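3.2 Armazenamento das amostras

As sementes recolhidas em abril nos viveiros de Zestdale e Natar foram divididas em lotes de 200 g e guardadas durante 40 dias. Metade ficou em papel kraft e a outra metade em sacos de plástico com fecho (Figura 2). A humidade inicial rondava os 17 %, e a germinação foi testada no fim do período.

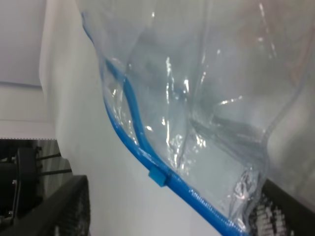
Figura 2. Saco transparente com fecho azul.

Para Ghazala Malik, o papel continua preferível em lotes com humidade acima desse valor, mesmo em ensaios curtos.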